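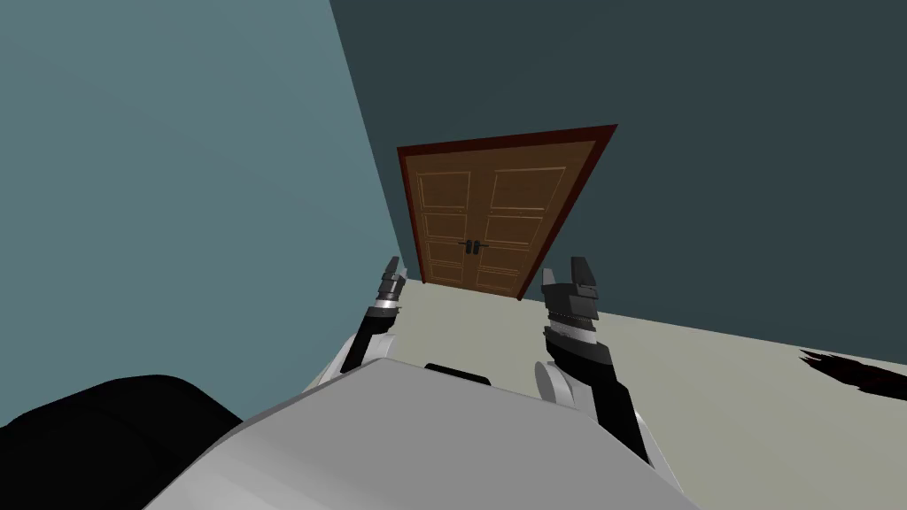 Computer rendering: two robot arms reaching toward a closed double door.

Home | Course Outline | Handouts | Reading List | Library Guide | Contact

ENG 801: The Short Fiction Anthology
Handout 3: Reading an Edited Collection

Students are expected to have read the whole of Plirosdale before the seminar, including the editor's introduction and the notes on contributors. The collection was assembled by Liv Strömberg from stories written for a single shared setting, a flooded mining town, and it is the main text for this part of the course.

1. The anthology as a form

An anthology has at least two kinds of author. Each contributor is responsible for a story, and the editor is responsible for selection, order and framing. Reviews tend to discuss the stories one at a time and pass over the editor's work. In this unit the order of the contents page will be treated as evidence. Strömberg places "Amanano," the longest story, in second position, directly after a very short opening piece. Consider how the reader's sense of the town would change if the two were exchanged.

2. Shared settings

Contributors to a shared setting usually agree on a few fixed facts and leave the rest open. In Plirosdale the fixed facts are the flood, the closed mine and the ferry. The stories disagree on nearly everything else. "Unley" gives the town a working school; "Rana" states that the school was never built. Strömberg's introduction mentions the contradiction and declines to settle it. Students should decide whether they read the two stories as rival accounts or as accounts of different periods, and should be ready to cite passages.
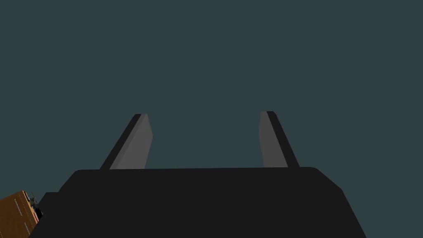

The narrator of "Rana" also claims to have crossed by ferry before the flood, although the opening piece dates the ferry after it. Note where the claim occurs and who is listening. Several critics of linked fiction use the term "drift" for small departures of this kind, and the term may be used in written work provided it is defined.

3. Written response

Submit a response of 1000 words on one pair of stories. The response must discuss their placement in the volume as well as their content. It counts for 40 percent of the unit grade. Quotations should give the story title and page number. Plot summary should be kept to a single paragraph.

Responses are due in January, by noon on the date posted in the department office. Requests for extensions must be made in writing before the deadline.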